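Candside Reading Journal, Set-up Guide
Section 4: Adding a memoir to your shelf

Before you start, please finish Section 3 and sign in with your reader name. You will need the book in your hand, because some fields ask for details from the title page.

1. Open My Shelf and choose New Book.

2. Type the title exactly as it is printed. If the book is a translation, type the original title in the second field.

3. Enter the author and, if there is one, the translator. Do not put both names in the same field — the search will not find them.

4. In the Kind list, choose Memoir. The form then shows two extra fields, Years Covered and Places.

5. Write your opening note. It can have up to 52 lines. Tell what the book is about and who is speaking in it, but keep your opinion for the Review page.

6. Press Save. The book appears on your shelf with a gray mark until you write the first review.

Note: Quotations go in the Passages tab. Each book can hold 16 passages, and every passage must have a page number.

Caution: Changing Kind after you save will erase Years Covered and Places. Copy them to another file first.

Sharing your shelf with a reading group

7. Open Groups and type the group name, for example Warberg Evening Readers.

8. Choose which books the group may see. Private notes stay private, also when the book is shared.

9. Pick a cover picture for the shelf. JPG and PNG files are accepted, up to 10 MB.

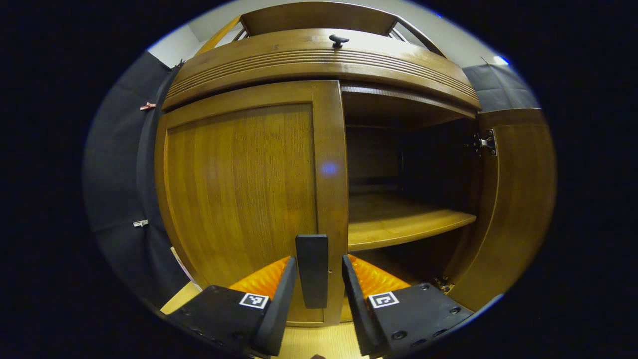 Shelf cover: wooden cabinet, right door open.

10. Press Send Invitation. The members must accept it before they can read your reviews.

Note: If a member cannot open the shelf, remove the name from the list and invite again. Reviews already written by this member are not lost.

Text of this section: Forough Ansari. Checked by Nuno Tavares, April 30, 2020.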